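Looking after a timber table

Most timber tables are damaged by water, heat and the wrong cleaner, in that order. Day-to-day care takes a few minutes. The bigger jobs come up once or twice a year at most, and anyone with a sanding block and a clean rag can do them.

Find out what finish you have

Before you buy anything, work out what is on the table now. Put a few drops of water on a spot that doesn't show, such as the inside of a leg or the underside of an overhang. If the water beads and sits there, the finish is probably a varnish, lacquer or polyurethane. If it goes dark and soaks in within a few minutes, the table is either oiled and due for another coat, or bare.

Wax is harder to pick. Scrape a fingernail lightly along the underside. If it lifts a soft, pale smear, there is wax on it. Oil won't go in over wax and most varnishes won't stick to it, so it has to come off with turps and a rag before you do anything else.

Everyday cleaning

Wipe crumbs off first with a dry cloth. Grit dragged around under a wet sponge leaves fine scratches that show up in low sun. Then use a cloth wrung out in warm water with a small squirt of dishwashing liquid, go with the grain, and dry straight after with a tea towel.

Leave these in the cupboard:

Vinegar. It dulls oil and wax finishes over time.
Bleach. It lightens the timber unevenly.
Spray polish with silicone. It looks good for a day, then causes craters in any varnish you put on later.
Melamine sponges. They are a very fine abrasive and take the sheen off in patches.
Steam mops and steam cleaners. They push moisture into the joints.

White rings

A white ring is moisture trapped in the finish. The timber underneath is usually fine. Leave a fresh one alone for a day or two, as plenty of them clear up by themselves.

If it is still there, lay a dry cotton tea towel over the mark and run an iron on low, no steam, for a few seconds at a time. Lift the towel and look after every pass. Stop when the ring fades. Keep the iron moving, and don't try this on shellac, which softens with very little heat.

For a stubborn ring, a dab of non-gel white toothpaste on a soft cloth will sometimes take it out. Rub lightly with the grain, wipe off with a damp cloth and dry.

Black rings

Black marks have gone through the finish and into the timber. They usually come from iron and water together, so look for an old tin, a pot plant stand or a cast iron pan. Oxalic acid is the usual treatment and hardware shops sell it as timber bleach or deck cleaner. Wear gloves and eye protection, follow the packet, and treat the entire top. If you do only the stain you will swap a black ring for a pale one.

Dents

A dent with unbroken fibres can often be raised. On bare or oiled timber, put a damp cloth over the dent and touch it with the tip of a hot iron until the cloth stops hissing. Let it dry overnight and sand lightly. This doesn't work on a varnished top until the varnish is off that area. A gouge, where timber is missing, needs filler.

Re-oiling

Pick a dry day. Oil goes on badly in the cold, and above 27 degrees it turns tacky before you can wipe it back. Late morning on the verandah in the shade suits most places for most of the year.

1. Clean the top and leave it to dry overnight.
2. Sand with the grain, 180 grit and then 240. Don't go finer on a table you eat at, or the oil has nothing to get into.
3. Vacuum, then wipe with a cloth just dampened with turps.
4. Put on a thin coat of oil with a lint-free rag. Thin means thin.
5. Wait as long as the tin says, usually 15 to 20 minutes, and wipe off everything that hasn't soaked in.
6. Leave it a full day and do it again.

Oil the underside as well, at least one coat. A top that is sealed on one face takes up moisture unevenly and can cup.

Used oily rags can heat up and catch fire by themselves. Lay them flat outside to dry, or soak them in a bucket of water, before they go in the bin. Never leave them scrunched up in the shed.

Wobbles

Check the floor before you blame the table. Turn the table a quarter turn, and if the wobble moves to a different leg, it is the floor. If it stays with the same leg, tighten the bolts under the corner blocks, a little on each in turn. For a leg that is short, stick-on felt pads can be stacked up to 5 mm or so before they start to look silly. Past that, fit a screw-in adjustable foot.

When to pay someone

Veneer that is lifting over a wide area, a split running the length of the top, and anything with French polish on it are worth a phone call. Ask for a written quote that says whether pick-up is included. A sound second-hand table might cost $299, so get the price of the repair before you commit to it, unless the table means something to you.
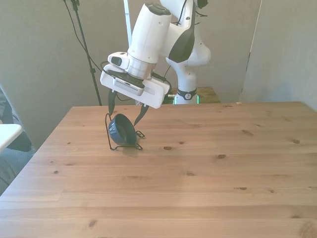 Words: Lollbridge household pages
Filed under: Home, Timber, Furniture care

A few odds and ends that didn't fit elsewhere. Keep a table out of direct afternoon sun or shift the runner and fruit bowl every week or so, or you will end up with their outlines in the top. Store the spare leaf flat under a bed, not upright against a wall in the garage. Write the name of the oil and the month you used it on masking tape and stick it underneath the table, where it will still be when the tin is long gone.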